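Salla bread

By the Food and Baking section, August
Last updated: Monday

Salla bread is a dense, slightly sweet rye loaf from the village of Prisau and the farms that lie along the Pumia, the small river that runs past it. It is baked as a flat round with a hole in the middle, and it has a dark, cracked top crust and a close crumb that smells of caraway and malt. People who grew up with it tend to feel strongly about it, and you will find it on the table at breakfast, at funerals, at the end of haying and at most points in between.

The name is shared by the bread, the starter that raises it and the shallow trough in which the dough was once mixed, which can make conversations in a Prisau kitchen hard for a visitor to follow. Local usage gets around this by calling the starter "the old salla" and the trough "the long salla," while the loaf itself is just salla, with nothing added.

Origins

Rye has been the main grain along the Pumia for as long as there are records of anything being grown there. The soil is sandy and rather poor, the springs are cold, and wheat has never done well except on a few sheltered fields near the lower mill. A bread made entirely of rye was simply what the land allowed, and the round shape with its center hole came from the way the loaves were stored. They were threaded onto poles and hung under the kitchen ceiling, where the warm air kept them dry and the mice had a harder time reaching them.

In those days a household baked only a handful of times a year. A big baking might fill two poles, and the loaves at the far end would be eaten months later, by which time they were hard enough to need soaking in soup or buttermilk. Older recipes take this for granted and call for "pole bread" or "new bread" according to how firm the loaf ought to be when it goes in.

The village had a shared oven at the top of the green, and a parish list from its busiest years names 181 households with a right to use it. Each had its own day and its own mark, pressed into the dough with a carved stamp so that the loaves could be told apart when they came out. A fair number of these stamps are still kept in family kitchens, and some are still used, although the shared oven itself is now fired only for the summer fair.

Ingredients and method

The dough contains coarse rye flour, water, salt, caraway seed and a portion of the starter. Many bakers also add a spoonful of dark malt, and a few add grated boiled potato, a habit that seems to have begun in a year of bad harvests and then stayed on when people found that it kept the loaf moist. Sugar and honey are generally frowned upon. The sweetness should come from the scald, in which part of the flour is mixed with very hot water and left covered overnight, so that it turns brown and syrupy by morning. 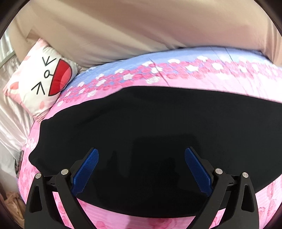
After the scald has cooled, the starter goes in and the mixture is left again until it bubbles and smells sharp - bakers say it should "bite the nose." The rest of the flour and the salt are then worked in by hand. The dough is sticky and heavy, more like wet clay than wheat dough, and there is little point in kneading it for long. It is patted out on a floured board, the hole is cut with a small horn or a cup, and the piece that comes out of the middle is traditionally baked alongside as a little roll for the children.

The loaves rest for 35 minutes before going into a hot oven, which is then allowed to cool slowly as they bake. A finished loaf is knocked on the underside with the knuckles and should sound hollow. Most people then wrap it in a cloth and leave it until the next day, and this is probably the hardest part of the whole business, as the smell is very good and the crumb is gummy if you cut it too soon.

Keeping the starter

Starters are handed down in families, and it is common for a couple setting up house to be given a piece from each side, which they may keep apart or stir together as they see fit. Between bakings the starter used to be left as a dry crust on the walls of the unwashed trough and woken with warm water the night before it was needed. These days it is more often kept in a jar in the refrigerator, or crumbled with dry flour and stored in a paper bag, where it will last through a winter without any attention at all.

Commercial baking

The only bakery to sell the bread on any scale is Sakalauskas, which began as a single room beside the lower mill and still works there, in a much enlarged building. Its loaf is a little lighter than the homemade kind, with less caraway, and is sold whole, halved and sliced. Opinion in Prisau is divided over the slices. The bakery also sells rusks made from the trimmings, which are popular with hikers on the Pumia path and keep nearly as well as the old pole bread did.

Serving

Fresh salla is eaten with butter and salt, with smoked fish from the river, or with a soft curd cheese mixed with chives. Stale loaves go into a thick beer soup, or are grated and fried in butter with apples for a pudding that appears on many tables in the fall.

At the summer fair the bread is baked through the night and given out in the morning with butter and pickled cucumbers. The village has 639 residents at the last count, and the fair regularly draws more visitors than that, so anyone hoping for a warm middle piece is advised to be in line before seven.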